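Remote Demonstration Work Resumes at Merkgate

The Manipulation Group at Merkgate has resumed its programme of remotely guided demonstrations following the winter closure. The programme, which is carried out jointly with colleagues at Kultetti, is concerned with teaching two-armed robots to perform small household and desk tasks by having a trained operator guide both arms through each task from start to finish.

Deisy Salazar has taken over as programme lead from Sivaprasad Shetty, who moved to the Noltus project in September. Members will wish to join us in thanking Dr Shetty for his careful work in establishing the recording procedures now in daily use.

At the close of the previous period the archive held 949 accepted demonstrations. A further 244 have been accepted under the new schedule, and the group intends to reach 2000 before the annual review. A demonstration is accepted only when a second member of staff has watched it in full and confirmed that the task was completed without a collision or a dropped item. Demonstrations in which the operator hesitates and then recovers are retained and marked accordingly, as Kultetti has asked for these to be kept apart.

There are at present six approved operators. Bernadette Ó Conaill, who is responsible for operator training, reports that new starters generally find the use of both arms together the hardest part of the work, particularly where one gripper must hold an item steady for the other. The introductory course has been lengthened by one day to allow more practice with cables, cups and flat items before any recording is made.
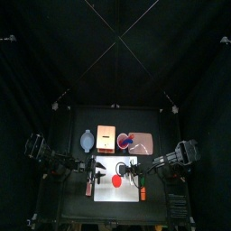 Operators are reminded that the starting arrangement of the table must be entered in the log before the arms are enabled, and that any change made during a session requires a new entry. Sessions should not exceed the agreed length without the consent of the programme lead.

Applications for operator training should be sent to Cathal Ní Mhurchú at the Moriarty office. Previous experience with robots is not required. Enquiries regarding access to the archive should be addressed to Muireann Mac Giolla.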